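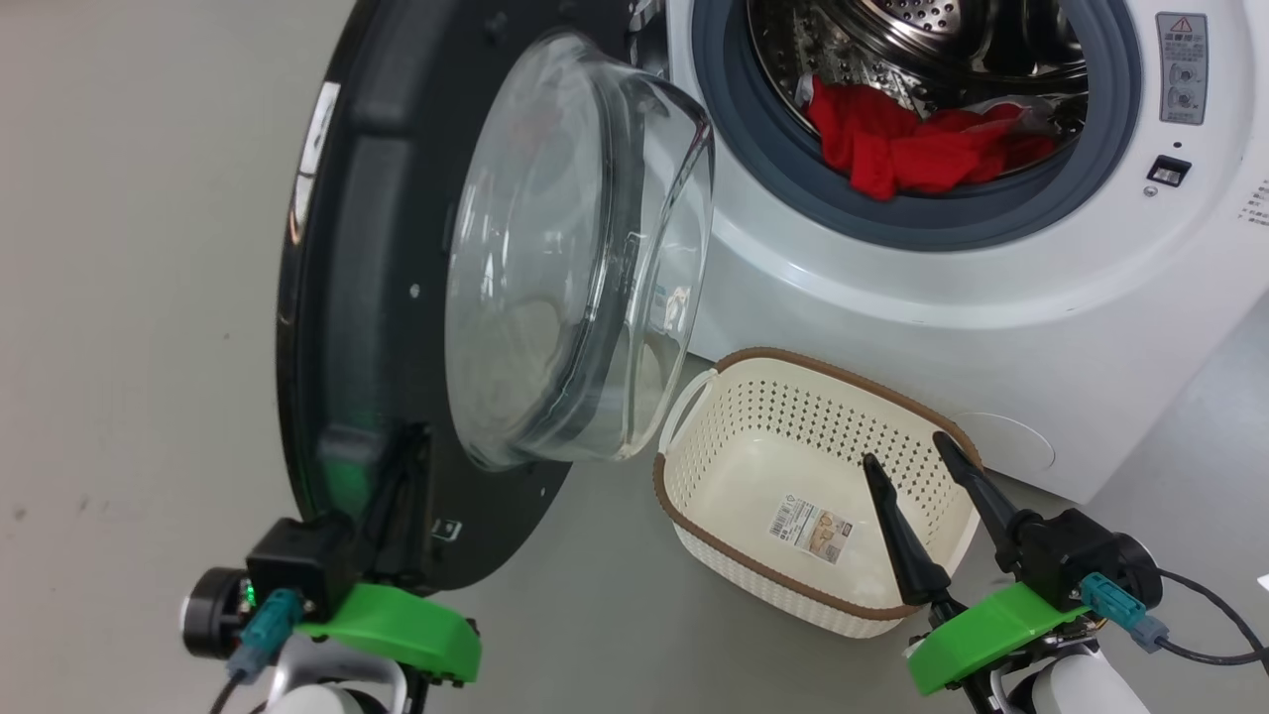 Según Yaryna Dmytriv, una máquina que no sabe vaciar una lavadora todavía no sabe hacer la colada, por bien que doble camisetas. Compartimos en parte esa objeción.

Buscar en esta revista Ir Búsqueda avanzada

4.2 Descarga de ropa

Figura 3. Lavadora de carga frontal abierta, con ropa roja en el tambor y la cesta delante.

El sistema Karnero completó 18 de 30 descargas sin ayuda. Los fallos se concentraron en el agarre – sobre todo con prendas enredadas – y en 9 casos quedó ropa dentro del tambor. Para un hogar, ese resultado es aún insuficiente.

Comentarios

Rumau: ¿Probaron con sábanas?

Stelmakh: En mi taller pasa igual con los trapos. Falta bastante.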